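Reviewed: Kulden two-finger parallel gripper with wrist camera kit, bought for the cable handling cell at Trumitton. In use since September. Review by Evdokia Stefanou, with bench notes from Gergely Hegedűs.

## Why we were shopping

Our cell plugs and unplugs cables on units that come back for test. The old gripper was a pneumatic model from Tian. It did the job on metal parts, but it had two pressure settings and both were wrong for plastic housings. We priced a regulator, a new valve block and softer fingers, and the total came close enough to an electric gripper that the purchase request went in for the electric one.

Two kits made the shortlist: the Kulden and the Gullden. The names caused one misrouted quote, so check the part numbers if you order from the same distributor. Gullden wanted a separate controller box. Kulden runs from the tool port on the arm, and our cabinet has no free rail space.

## Grip on small parts

Most of our work is USB plugs. The housings are smooth, slightly tapered on some makes, and easy to tilt if the fingers close off center.
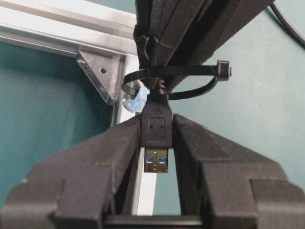 *Type-A plug held vertically at the fingertips, cord tied off above.*

The fingers are stepped blocks that come together at the top of a wide V. The tips are narrow enough to hold a plug by its housing and leave the metal connector clear. Force is set in software, and the lowest setting that held our plugs reliably was well inside the usable range. We ran 174 insertion cycles on one socket fixture before signing off. Seven failed. Five of those were fixture alignment and two were the plug rotating in the grip, both with a tapered housing.

If your parts are round or heavier than a cable end, budget for custom fingers. The supplied pair has flat faces only, and the mounting pattern isn't shared with the Gullden, so existing fingers won't carry over.

## Wrist camera

The camera bracket is fixed. Both fingertips stay in view, which makes it easy to confirm that a plug is present before the insertion move starts. The driver installed without trouble and the mounting screws have stayed tight.

Exposure is the weak point. The default is automatic, and under our lighting it picks a long shutter. Detection on a stationary arm is good. Detection during travel is poor until exposure is fixed by hand, and the setting is lost on power cycle unless it's written into the startup script. The manual puts this in an appendix. 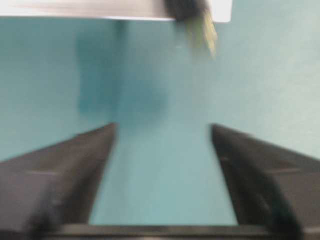
Budgeting for vision should be done as a separate line from the gripper. We treated the camera as included and then spent two days of Gergely's time on settings, which cost more than the price difference between the kits. Travel speed is part of that line too. With the fingers open and nothing between them, the picture can still smear badly enough that the dark item along the edge of the white piece has no readable shape, and the yellow-green strands under it are only streaks. A detector won't do much with input like that. Either slow the approach, add light, or pay for a better camera. We slowed the approach and accepted the longer cycle.

## What to put in the purchase request

Oluwatosin Ekwueme in planning asked for the list we should have submitted the first time:

- Gripper and camera kit
- Adapter plate for the arm flange (sold separately, and ours was back-ordered)
- One spare set of fingers
- Cable ties and sleeving for the wrist
- Lighting for the cell
- Integration labor, split into mechanical and vision
- Annual service, if you want the extended warranty

Quoted lead time was 90 days, and the kit met it. The adapter plate did not. Order the plate first if the arm is already on site.

## Service

One support ticket so far, for a homing fault after an emergency stop. The reply was correct and came the next morning. Firmware updates need a Windows machine, a nuisance in a shop that has moved off it. Nandi Nel keeps an old laptop on the shelf for this.

## Rating

Gripper: recommended for cable ends and similar light plastic parts.

Camera: acceptable with manual exposure and a slow approach. Not recommended for detection on the move.

We have a second cell planned and will order the same gripper without the camera, if Kulden agrees to quote it that way. Esben Eyvindsson has the request open with the distributor.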